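Was eine Erfolgsquote verschweigt

Ein Kommentar von Dindo Abella

Seit April liegt der Bericht der Gruppe Usar auf meinem Schreibtisch, und ich habe ihn jetzt zum dritten Mal gelesen. Es geht um zwei Roboterarme, die gebogene Schlauchstücke aufnehmen und mit den Enden zueinander ausrichten sollen. Das Verfahren heißt Doledlow. Die Quote im Titel beträgt 66 Prozent, und über diese Zahl wird in unserem Fach seitdem gestritten. Ich meine, man streitet über das Falsche.
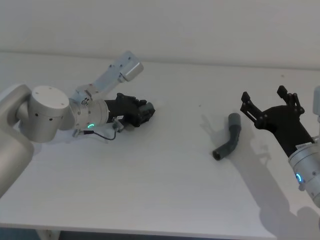 Wer nur das Ergebnis am Ende zählt, wirft sehr verschiedene Fehler in einen Topf. Ein Arm, der am Schlauch vorbeigreift, und ein Arm, der gut greift und danach schief ausrichtet, bekommen beide eine Null. Für die Statistik ist das bequem. Für denjenigen, der das Verfahren verbessern will, ist es fast wertlos.
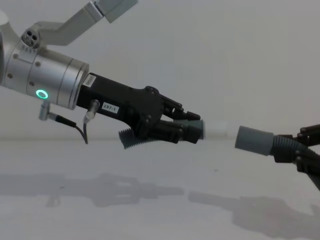
Meine Forderung ist darum einfach: Jede Phase soll ihre eigene Bewertung haben. Das Greifen ist eine Phase, das Anheben eine zweite, das Ausrichten eine dritte. Wenn die beiden grauen Endstücke fast auf einer Linie einander gegenüberstehen und nur noch eine Lücke dazwischen bleibt, dann ist schon viel gelungen, auch wenn der Versuch später als Misserfolg in der Tabelle steht. Der schwarze Wellschlauch hinter dem Endstück ist dabei der schwierige Teil, denn er biegt sich, und kein starres Modell beschreibt ihn ganz richtig.

Sipho Pillay hat mir in einem langen Brief widersprochen. Er schreibt, Teilnoten seien eine Einladung zum Schönrechnen: Wer am Ziel scheitert, werde sich mit der guten Note für das Greifen trösten. Ich nehme diesen Einwand ernst. Im Jahr 2005, als ich bei Guillot anfing, haben wir genau so gerechnet, und die Kunden haben uns zu Recht ausgelacht.
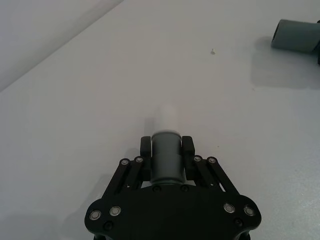
Trotzdem bleibe ich bei meiner Meinung. Die Teilnoten sollen die Gesamtquote ja nicht ersetzen, sie sollen daneben stehen. In der Wiederholung bei Candale kam dasselbe Verfahren nur auf 52 Prozent. Warum? Der Bericht kann es nicht sagen, weil an keinem der beiden Orte die Phasen getrennt protokolliert wurden. Vielleicht lag es am Licht, vielleicht an der Steifigkeit der Schläuche. Man muss raten, und Raten ist keine Methode.

Noch etwas stört mich. Die Startlage der Teile wird in einem einzigen Satz beschrieben, »zufällig auf dem Tisch«. Zufällig nach welcher Verteilung? Ein Schlauch, dessen Öffnung zum Greifer zeigt, ist eine andere Aufgabe als einer, der ihm den Bogen zuwendet.
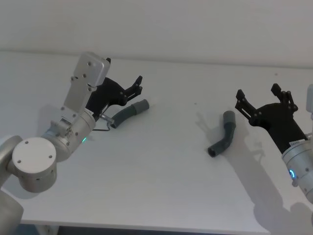

Zwei gebogene Schlauchstücke auf dem Tisch, keines davon im Greifer.

Ich wünsche mir, dass die Gruppe die Startlagen veröffentlicht, am besten mit einem Foto zu jedem Versuch. Der Aufwand dafür ist klein. Pillay und ich sind uns wenigstens in diesem Punkt einig, und er hat angeboten, die Tabellen von Candale nach dem gleichen Muster neu auszuwerten, falls die Rohdaten noch vorhanden sind.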